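I bought the Hukitz photo printer in April, mostly out of guilt. There were 784 pictures on my phone from one trip and not a single one on paper. So this is a review of the printer, but it's also a review of me trying to become a person who prints things (jury's out).

Setup took me 20 minutes, and most of that was hunting for the paper tray latch. It's underneath! The app is called Irnia and it wants you to make an account before it'll show you anything at all, which annoyed me enough that I went and made a sandwich. Once you're in, it's fine. You pick your photos, crop them, and off it goes.

Color is where I was happiest. Skies come out soft and a bit pale, and I like that, though if you want punchy blues you'll be bumping up the saturation first. Skin looks like skin. Dark greens go kind of muddy. I tried the same forest shot with three different settings and gave up.

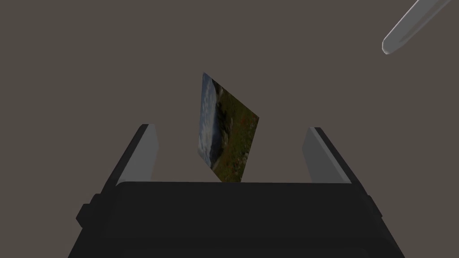
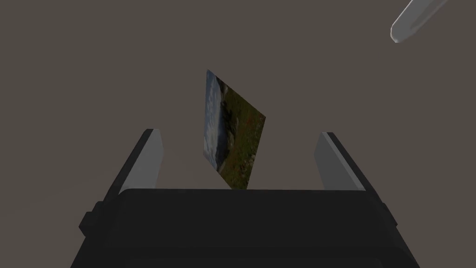
Small prints, big donuts.

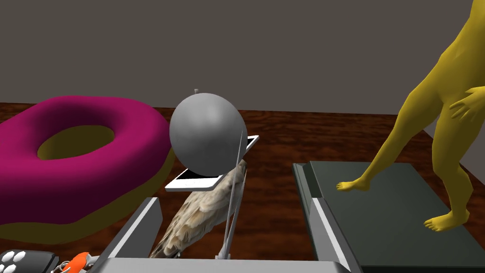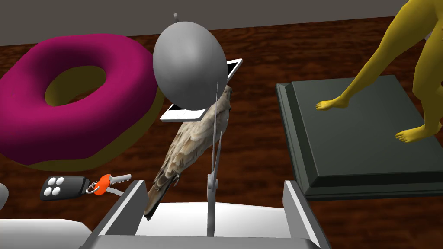 A reader going by Wemance wrote in to say the muddy greens are a paper thing. "I switched to the matte packs and my garden shots got a lot better. The glossy stuff that comes in the box is the worst of the bunch. Also, turn off auto-enhance, it's on by default and it's awful."

I did turn off auto-enhance, and yes, big difference, thank you! I haven't tried the matte packs yet because I still have glossy to get through. It comes in packs of 12, and that's an odd number to plan around when the album I bought (a Bach, linen cover, very nice) holds 5 to a page. I keep ending up with two left over. They go on the fridge.

Other gripes: the power cord is short, and it's a weird plug, so you can't just borrow one from a drawer. The printer hums while it's thinking. It also pulls the paper in and out a few times for each print, so leave space behind it or it'll bump the wall and you'll get a stripe. Ask me how I know.

Battery life I can't say much about, I leave it plugged in. The finished prints feel sturdy and the edges are clean, and I've been mailing them to my aunt with a note on the back. Use a ballpoint for that, gel ink smears all over the place.

I'd buy it again, probably on sale. Four stars, and I'm taking the fifth one off for the account thing.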